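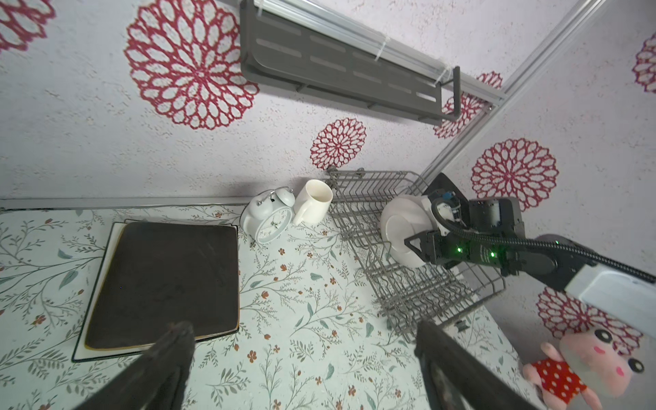 Fig. 1. The practice corner: tray, alarm clock, mug, rack, one plate.

Household Routines, Unit 13: The Dish Rack and Its Neighbors
Course notes, Chanida Onsri, Brillville evening program

Reading for this unit: Kaewkla packet, first half. The second half is about grout and can wait until you need cheering up.

1. Start with what doesn't belong

A drying corner attracts objects. A clock wanders in from the bedroom, a tray gets set down "for a minute" and is there in December. Before you touch a dish, decide which things live here. A mug does. A twin-bell alarm clock is a matter of opinion, and mine is that it should be standing up.

2. Plates

Plates go on edge, between the dividers, one to a slot. Two plates in a slot dry like two wet coats on one hook. Hold the plate by the rim and lower it until it meets the wire. If you hear it meet the wire from the next room, lower it more slowly.

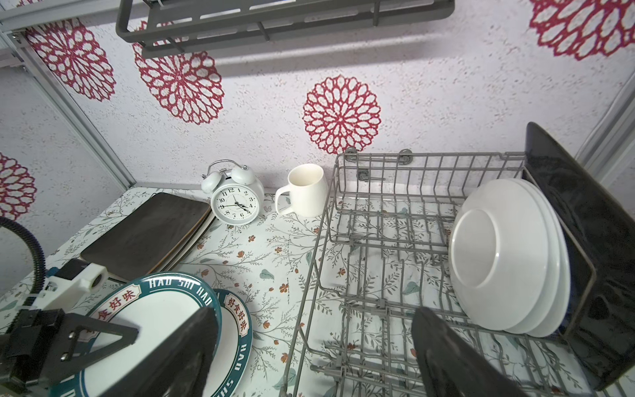 Load from the far end toward yourself, so your sleeve never has to cross a plate you have already placed. Last term's group ignored this and we lost a Plusholm side plate, which I had liked.

3. Mugs

A mug on its side rolls, and the handle only decides where it stops. Stand it up when it's dry. Upside down is fine on wire, less fine on cloth, where it seals itself in and smells of it by Sunday.

4. Trays

Flat against the back, or upright if you have the depth. A stack of trays counts as one object for tidying purposes, provided the edges line up. We will argue about this in class.

5. Busy surroundings

Patterned wall, patterned cloth: crumbs vanish into the flowers. Wipe on a schedule, whether or not you see anything — the leaves on a printed cloth are excellent camouflage for parsley.

For next time: clear and reload your own rack, then write over 200 words on what you moved and where it went. Drawings are welcome. Excuses go on a separate sheet.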